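4.2 Preparing the Table Surface and Sorting Trays

This section covers the paper mat and the two trays supplied with the Cunora table sorting set. Complete it before placing any parts on the table. For the contents of the parts bags, see Section 3.

Before you start

Clear the tabletop and wipe it with a dry cloth. Crumbs or grit under the paper will show through as bumps and can tear the mat when a tray is pushed across it.

You will need:
Paper mat, brown, cut from the supplied roll
Sorting tray, red
Sorting tray, blue
Low-tack tape
Scissors

CAUTION: Do not use solvent cleaners on the table immediately before laying the mat. Residue can soak into the paper and stain the tabletop.

Laying the mat

1. Unroll the paper with the inside of the curl facing down. Paper laid the other way will lift at the corners.

2. Cut a piece slightly smaller than the tabletop. Leave a margin of at least 2 inches on each open side so that the tape has bare table to hold to.

3. Smooth the paper from the middle outward with the flat of the hand. Do not crease it.

4. Tape the corners first, then the long sides. Use short strips. A continuous strip is difficult to remove and tends to pull up the edge of the paper.

5. Check that the mat lies flat over the whole working area. Re-tape any side that lifts.

NOTE: In dry winter rooms (December and later in most locations) the paper may shrink slightly overnight. Check the tape at the start of each day.

Placing the trays

6. Set the red tray on the left half of the mat and the blue tray on the right half. Left and right are given from the working side of the table.

7. Adjust the trays until they sit at matching distances from the center of the mat. Leave the strip between them clear. Unsorted parts are placed there in step 10.

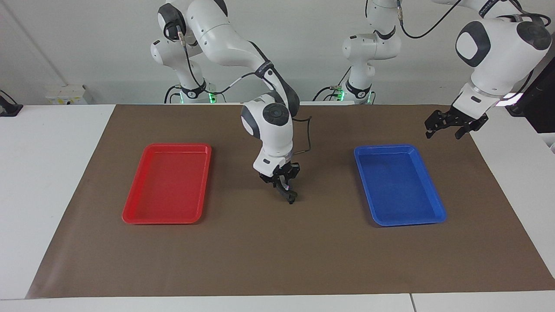

8. Press lightly on each corner of both trays. A tray that rocks is standing on a fold or on a strip of tape. Lift it, correct the mat, and set it down again.

9. Trace the outline of each tray on the paper in pencil. If a tray is moved during sorting, return it to its outline.

10. Place the first batch of unsorted parts in the strip between the trays. Do not exceed 50 parts per batch. Larger batches spread toward the trays and make the outlines hard to see.

CAUTION: Do not stack the trays while they contain parts. The upper tray can slip and spill.

Assigning the trays

The red tray is for rejected parts and the blue tray is for accepted parts. If your site uses a different assignment, write it on the record card before the first batch. Do not change the assignment partway through a batch.

Replacing the mat

Replace the paper when it is torn, oily, or marked so heavily that the pencil outlines cannot be read. Remove both trays first. Peel the tape back slowly at a low angle, then fold the paper inward to keep loose debris off the floor. Repeat steps 1 through 9 with a new piece.

Replacement rolls are listed under part number 134. Trays are sold in pairs only, under part number 11.

Continue with Section 4.3, Filling In the Record Card.

Revision date: 20 February 2018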